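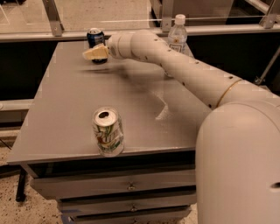
Grirkdale Newsletter, No. 61, page 4

Open day at the Farquharson building

Members and their families visited the robotics floor on 2024-07-07. Gladys Castaño met the group at the door and Jhair Londoño ran the demonstrations. The session had been planned for February and was moved when the room was being refitted.

The photo at the top is from the table-clearing demonstration. The white arm has a cream-colored block in its gripper, with a dark blue can just behind it. A water bottle stands at the back of the table and an opened soda can near the front.

Jhair took questions between runs. Most were about grip: how hard the fingers close, and what changes when the object is soft. He said soft items are forgiving to pick up but harder to put down in the right spot. Cans are the other way around — easy to place, easy to knock over.

The younger visitors wanted to know if it could open a drawer. Jhair said that is on the list for the fall.

The Fuvix scheduling software was shown on a laptop in the hallway. Handouts are at the front desk, and the Gernamix parts catalog can be borrowed from room 209.

To join the next visit, leave your name with Gladys at extension 1445. Closed-toe shoes, please — no sandals on the robotics floor.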